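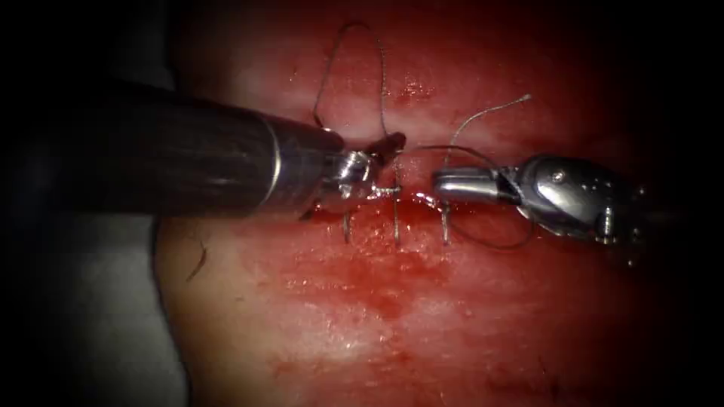
Last updated: January 9, 2020

Home | Files | Notes | Changelog | Contact

# Godinho word list

So this is my running list of hospital and clinic words in everyday English, the kind you run into on a discharge sheet at 2 in the morning and can't make sense of. I started it in May for my own use and it got out of hand!

## What's in it

There are 246 entries in one CSV file, `godinho.csv`, split over 12 topics (stitches and wound care is the longest by a mile, billing is the one I'm least proud of). Columns:

- `term` - the word as it's printed on the paperwork
- `plain` - my version, kept under 95 characters
- `topic` - lowercase, one only
- `see_also` - often blank, sorry

## Using it

Open it in any spreadsheet program. It's UTF-8 with commas, and anything with a comma inside is in double quotes. I load mine into Poveo, a little flashcard script I wrote, but you don't need that.

## Stuff to know

I'm not a doctor, so please don't treat yourself out of a CSV. Spelling is American all the way through. "Suture" and "stitch" each get their own row (I went back and forth on this one). Drug names are out for now, they change too much for me to keep up with.

Fixes are very welcome, just send me the row and what you'd put instead.

Contact: use the form on the Notes page | © 2020 Godinho word list | Back to top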